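3.2 Recoil measurement

The Ultitard buffer was fitted to 16 carbines from the Hetley trials batch. Each weapon fired single rounds from a fixed rest, and peak rearward force was read at the butt plate. After 1,454 rounds the buffers were removed and checked for wear. Two showed scoring along the guide rod, up to 4 mm in length.

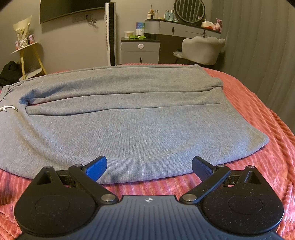 Figure 2. Folded grey garment on a bed, with the black two-fingered gripper at the near edge.

3.3 Cold chamber firing

Firing was repeated at the Flevholm range with the same ammunition lot. Cyclic rate was taken from the acoustic trace by the Oei method.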